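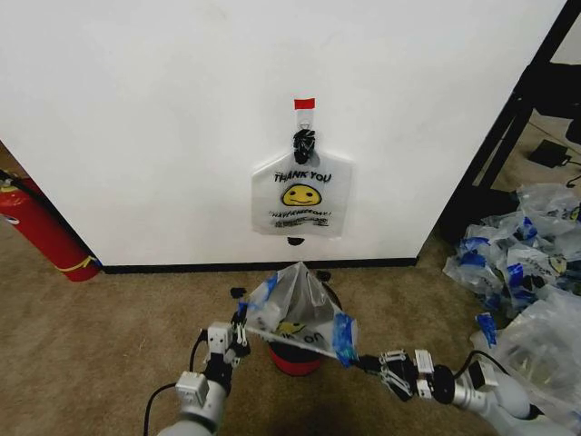
Surely the bag is the easy bit, one of last year's group said after the Histum visit, it's only a bag. Keep that remark in mind, we come back to it in section 2.

Visit notes, Zudano open day
Handling soft things, handout 2
8 July 2026

1. Before you go

Meet at the Praltis entrance. Visit is 2 hours incl. the talk. Groups of 20 max, so if you are down for the second slot please dont turn up to the first. Flat shoes. Stay behind the floor line while the arms are powered.

2. The demo: two arms, one thin bag

Task = hold a plastic carrier bag open over a red bucket. One gripper each side of the opening, pull apart, keep the mouth wide.

Why hard:
- bag has no fixed shape. Pick it up twice, get two different bags
- see-through film, so cameras struggle to find the edge
- two layers stick together. Pinch both and it will never open
- pull too hard, it tears or slips. Too little, it sags

Look for the blue tape on the bags. The one in the grippers has a piece near each side, and the grippers take hold at or close to it. Ask yourselves what a patch of bright colour gives a vision system that clear film doesnt. Also what it does to the stiffness at the grip point. (Both came up last March, poorly answered.)

Gripper fingers on both arms, parallel-jaw on the left one. Compare with the suction cups from the Um lab, lecture 5. Would suction work on film this thin? Sketch it.

3. Terms

Deformable object: changes shape when handled. Bags, cloth, cable.
Bimanual: two arms, one task, timing shared.
Grasp point: where the fingers close. Not always the best place to pull form.

4. To hand in

Up to 2000 words, counts for 30 per cent. Describe one attempt from start to finish, incl. failures. Failures get marks! State your grasp points, draw the forces, say what you would change.

Slides go up after the second slot. Bring the signed safety sheet or you wait outside.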